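Jestitz Workshop Opens Its Doors With a New Sorting Room, Plenty of Old Metal Bins and a Great Many Colored Bars

JUDBRIDGE, September 2024 - Pfister, the family-run maker of wooden and metal learning materials, is very happy to share the news that its sorting room at the Jestitz workshop is open to visitors, school groups and anybody else who has ever enjoyed putting things in order. After a long stretch of painting, moving, moving back again and arguing in a friendly way over where the benches should go, the room is ready, and the first groups have already been through it.

The sorting room is where the company gets its Grirodine counting bars ready to go out into the world. Grirodine has been the heart of the Pfister catalog for 17 years, and for most of that time the work of sorting and packing the bars was done in a corner of the main hall, behind a curtain, where visitors on the workshop tour could hear the bars clattering but could not see a thing. People asked to look behind that curtain so often that the company finally gave in and built a proper room for the job, with good light and space for a group to stand.

"We used to walk people right past the part they liked best," said Detlef Sauerland, managing director of Pfister. "They would see the office, they would see the saws, they would see me drinking coffee, and then they would ask what that lovely noise was. I would say, oh, that's only the sorting. And their faces would fall! So I am delighted that we can now take them in and let them stay as long as they like. Some of them stay a good deal longer than the tour allows, and I have decided not to mind."

A ROOM BUILT AROUND THE BINS

Anyone who knows the old workshop will recognize the bins. When the plans for the new room were first drawn up, there was talk of replacing them with something shinier, and a supplier even came by with samples and a very nice folder. In the end the company kept the ones it had. They are plain gray sheet metal, open at the top, with sloping sides, and the floors carry the scuffs and scratches of a working life. The bars slide down the slopes and come to rest on the flat floor, the rims are thin enough to reach over comfortably, and the whole thing can be wiped out at the end of the day with a cloth.

"I was asked to say something nice about the new bins, and I had to explain that there aren't any," said Ottmar Brinkmann, who runs the sorting room and has worked at Jestitz since before the curtain went up. "I know every dent in the old ones. I know which one has the worn patch on the back wall and which one rings a bit when you drop a bar in. The supplier was a pleasant young man and I gave him a cup of tea, but I told him he would have to come back when these wear out, and I would not advise him to wait by the telephone."

The bins stand close together, one behind the other, so that bars can be passed from one to the next without anyone having to carry them across the room. Mr. Brinkmann worked out the arrangement himself with chalk marks on the floor, and he is glad to explain it to anyone who asks. (He is also glad to explain it to anyone who does not ask, and groups are kindly advised to allow a few extra minutes.)

THE COLORS

Visitors to the new room will be able to get a good look at the two colors that have become the workshop's favorites, the dark green and the reddish brown. Both were chosen long ago by Mr. Sauerland's mother, who wanted shades that would look at home in a classroom and that would not tire the eye after an hour at the table. There have been requests over the years for brighter sets, and the company did try a yellow once, but the green and the red are the ones that families write in about, and they are the ones that get handed down from an older child to a younger one.

Sorting them is simple work to describe and surprisingly pleasant to do. Bars are tipped into a bin and they land every which way - side by side, crosswise, one off by itself in a corner - and then they are picked out by color and set aside for packing. Visitors are welcome to try it for themselves at a separate bench, and there is a practice bin for every group, with bars that have been held back from the regular sets for one small reason or another. Children tend to take to it right away. Parents and teachers usually say they will only watch, and a few minutes later they have their sleeves rolled up.

"A class came in from the Judbridge primary school and their teacher told me they would be finished in no time and ready for their lunch," Mr. Brinkmann said. "Well, they sorted the green from the red, and then they mixed everything up and sorted it again, and then one girl decided all the bars ought to point the same way, and that was a whole new project. Lunch was late. I have had a very kind letter from them since, with drawings, and it is up on the wall by the door."

VISITING THE SORTING ROOM

Tours of the Jestitz workshop take in the wood store, the main hall, the paint shop (through the window only, please, on account of the fumes) and now the sorting room, which comes last so that no one has to be hurried out of it. A tour lasts 2 hours from the front door to the shop, including a stop for something to drink. Sturdy, closed shoes are a must for all visitors, large and small, and long hair should be tied back in the main hall. Coats and bags can be left on the hooks in the entrance.

School groups can book a morning visit at no charge, and the company asks only that schools get in touch well ahead of time, as the mornings do fill up. The workshop is all on one level and the sorting room door is wide enough for wheelchairs and strollers. The benches in the visitors' corner come in two heights. Families and individual guests can join one of the afternoon tours, where booking is helpful but not strictly needed. If the afternoon turns out to be a busy one, there is a garden behind the shop with a place to sit, and the wait is seldom a long one.

More than 200 people have already put their names down for the autumn tours, many of them from Judbridge and the villages nearby, and a few from a good deal farther off. Additional afternoons are being planned for October, and the dates will be posted at the workshop gate and in the shop window as soon as they are settled.

OPENING GIFT FOR SCHOOLS

To mark the opening, Pfister is giving away 300 boxed sets of Grirodine bars to schools, kindergartens and after-school clubs. The sets are the standard classroom size, in the green and the red, and every one of them comes out of the new room. Schools that would like a set should write to the workshop with a few lines saying how the bars would be used and how old the children are. There is no form to fill in and no need for anything fancy. A postcard will do very well, and Mr. Brinkmann would like it known that he reads them all and that he is partial to drawings.

"My mother used to say that a child who has something nice to sort will give you half an hour of peace," Mr. Sauerland said. "I have tested this with my own children, and now with my grandchildren, and I would say she was on the modest side. We have had a wonderful time putting this room together, and we would love for people to come and see it, and to bring their neighbors along too."

Requests for sets will be answered through the end of October. Sets may be picked up in person at the workshop shop or sent by mail, whichever suits the school better.

ABOUT PFISTER

Pfister makes counting, building and sorting materials for homes and classrooms at its workshop in Jestitz, near Judbridge. The company is owned and run by the Sauerland family. Its Grirodine bars are sold through the workshop shop, by mail order and in selected toy and school supply stores.

PRESS CONTACT

Detlef Sauerland, Pfister, Jestitz workshop, Judbridge. Interviews and visits to the sorting room can be arranged on request, and members of the press are very welcome to join any tour.

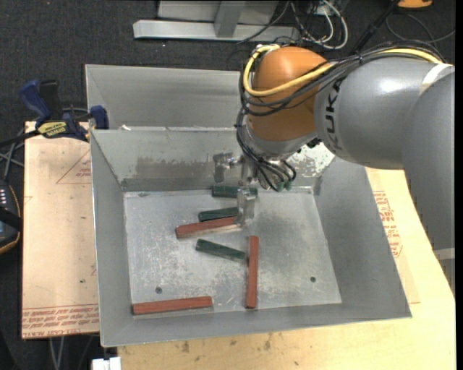 Green and reddish-brown bars in one of the metal bins. Photo: Pfister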